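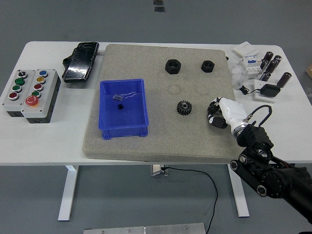
I've been meaning to write up the Plisora kit sorter since April, and I kept putting it off because I wanted to be fair to it. We run a small repair and spares shop, and a good half of our day is the dullest chore you can think of: picking nuts, gears and little electrical bits off a bench and putting them in the right bin so a customer gets a complete kit. If a machine could take that off our hands I'd bake it a cake!

So, can it? Well, partly. Gears are its best subject. Over our trial it put away 95 percent of the spur gears we gave it, and I found myself quite proud of it, the way you are of a nephew at a piano recital. Big nuts are fine too. Small nuts are another story - it will fuss over one for a good while, and my colleague Hermine Pichler can fill the whole kit by hand in the time it takes to settle on a grip.

A soft pad under the parts helps a great deal (we tried the bare table first, and small things skated all over the place), so do budget for one. Clear plastic bags are still a headache. It either misses them or picks up two, and I ended up bagging everything myself on Sunday evening with the radio on, which was rather nice.

Setup took us 3 days, mostly because I'm slow with cables and wanted everything just so. Joonas Hyvönen at Wandby, where we bought it, was patient with me on the phone and never once sighed. The rental is 700 a month, and for a shop our size that is a lot of money for something that still needs a person standing nearby.

Would I have one at home, for the laundry and the dishes? Not yet, bless it. For a shop that handles gears all day long I'd say give it a try. We've kept ours for another 2 months, and Hermine is still doing the small nuts.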